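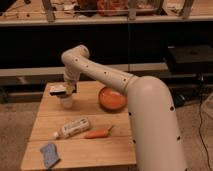
Valleck Girls Hockey Association
Minutes of the board meeting, 13 September 2024

Present: Beatrice Langat (chair), Mwangi Kombo, Musyoka Mussa, Tobiloba Jibrin
Absent: Emmanuel Mbwambo

Called to order at 6:35 p.m. Minutes of the last meeting approved with one correction: the away game at Nzioka is a 2:15 start.

1. Registration
Mwangi reported 70 players signed up across all age groups. The 12U team is short a goalie. Two skaters have asked to try the position and will be given time in net at the first practice.

2. Ice time
Estine Arena has offered the late slot again. Musyoka said the 14U parents do not want it on school nights. Agreed to take it for the varsity team only, and to ask the rink for an earlier half hour for 10U.

3. Budget
Balance in the equipment account is $571 after skate sharpening and pucks. The tournament account holds $4,000, of which the Hurier Cup entry fee is still to be paid. Motion by Tobiloba to pay the fee this week. Seconded by Mwangi. Passed.

4. Jerseys
The road set is missing numbers 4 and 17. Beatrice will write to last season's families before new ones are ordered. Socks are in — pickup is at the rink before practice.

5. Coaching
Emmanuel sent word that he can run the varsity bench through the Hurier Cup but needs an assistant after that. Names to Beatrice by September 30.

6. Other business
The scoreboard clock was off in both scrimmages. Musyoka to speak to the arena.

Adjourned at 7:50 p.m.
Minutes taken by Tobiloba Jibrin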